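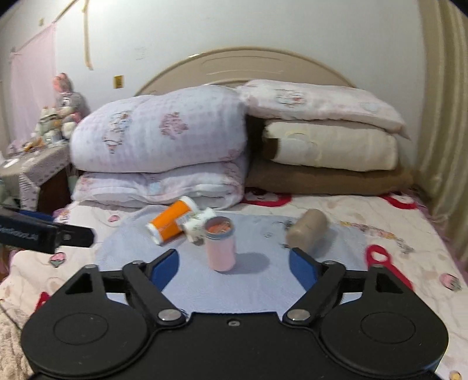

Has anyone else been to the Stastari since they put the interval back in? Went to the three hour one in the big room and bang in the middle of a scene, lights up, doors open, seven minutes, off you go. Not at a chapter break or anything. Somebody was mid sentence. I pay to go out because I'm useless at watching stuff at home, I end up on the bed with small pots put down all over it and a pale pink jar standing there that suddenly needs looking at, and that's the film gone. The cinema is meant to be the place where I can't do that. Now they've built the fidgeting in. Am I being precious?
posted by tansyroad, Clernisgate

Yes a bit. Love an interval. Loo, drink, back in. Everyone I know over fifty has been asking for this for years
posted by Mrs_Foyle

Not precious. If the director wanted a break there'd be one in the film. Some of the old epics had them properly, music and everything, curtain across. That's a different thing to some bloke pressing pause
posted by reel4

Quoting Mrs_Foyle: "Love an interval"
Do you though, in the middle of a line of dialogue? I don't mind them having one, I mind where they put it. Takes one person to watch the film beforehand and write down a time.
posted by tansyroad

It's a digital file, they could put the stop anywhere they like. Old days you could blame the reel change. So it's lazyness
posted by reel4

Can answer some of this. Used to do front of house there, left in April. Dionysis Karagiannis does the programming and he did argue for picking the spot by hand. What happened was the stop gets set at halfway when the schedule's made up and then it needs changing on each showing seperately, so on a busy week it doesn't get changed. Not an excuse, just how it goes. Email him, he does read them.
posted by ushergone

ok that's useful thank you. Will email. Halfway makes sense of it, it did feel like it had been cut with a ruler
posted by tansyroad

Can we talk about the real problem which is Rorkeo. Booking fee on every ticket, and the seat map is the wrong way round for the small room. I booked the back row and got the front. Neck still not right
posted by pelhamstreet

Start your own thread Pel
posted by Mrs_Foyle

It IS related, people get up in the interval and come back to the wrong seats cos the map on their phone says so. Had a couple arguing with me over F2 and they'd been sat in a totally different row for the first half
posted by pelhamstreet

Seat map got flipped when they turned the room round to put the screen on the other wall. Was reported. More than once.
posted by ushergone

Going against the grain here but I stopped going altogether before the interval came in and it's what got me back. Bad knee, can't sit three hours. I used to time it and creep out in what I hoped was a dull bit and it never was. Missed the whole murder in one of them. Came back and everybody was in black at a graveside and I had to work out who. So for me it's go with an interval or don't go. I'd rather have it in a daft place than not have it
posted by Oldhamlyn

Fair enough and sorry about the knee. Could they not do some showings with and some without though? Like they do with the subtitled ones. Put it on the listing and people choose
posted by reel4

They'd never. Half the listing is wrong as it is
posted by pelhamstreet

Actual sensible idea from reel4, write that in the email tansy
posted by Mrs_Foyle

I sort of disagree with all of you. A film stopping changes what people do with it. Went to the Grabowska season last winter, long slow ones, and at the break everyone in the foyer was talking to strangers. What did he mean by the letter, was that the sister or the wife. You don't get that at the end, at the end it's coats and the last bus. I got more out of the second half for having heard someone else's wrong theory about the first
posted by quillon

Or you get some bloke telling you how it ends because he's read the book. Which I did. Same season!!
posted by reel4

ha, grey scarf? he was at mine as well
posted by quillon

Scarf yes. Insufferable
posted by reel4

Point about the foyer is a good one I must admit. I just stood by the door looking at posters feeling cross so maybe that's on me. Still think it wants a proper place in the film. If it fell after a big scene I'd probably have gone and talked to somebody. As it was I spent seven minutes trying to hold on to half a sentence
posted by tansyroad

What was the sentence
posted by Mrs_Foyle

"If you'd told me in the spring I would have" – and then lights
posted by tansyroad

Oh that's horrible. Ok I've changed my mind, that's a crime
posted by Mrs_Foyle

Told you
posted by reel4

Does the bar even cope? Last time I queued the whole break, got to the front, they'd started again. Ended up with a warm tonic and missed the opening of part two. If it's seven minutes they need more than one person serving. Make it fifteen or don't bother
posted by Oldhamlyn

Fifteen and you're missing the last bus to the estate. They won't go later than they do now, the staff have to get home as well
posted by ushergone

start earlier then??
posted by pelhamstreet

Update, emailed. Got a reply the same evening which I wasn't expecting. He says the stop will be set by hand for anything in the big room and he'll "look at" marking showings with and without on the listing. Didn't mention the bar. Or the seat map, sorry Pel, I did put it in
posted by tansyroad

Course he didn't
posted by pelhamstreet

"look at" means no
posted by reel4

Might not. He said look at about the subtitled ones too and those are every week now
posted by ushergone

Going to the matinee of the same one if anybody wants to check where it stops. I'll be on the aisle with my leg out
posted by Oldhamlyn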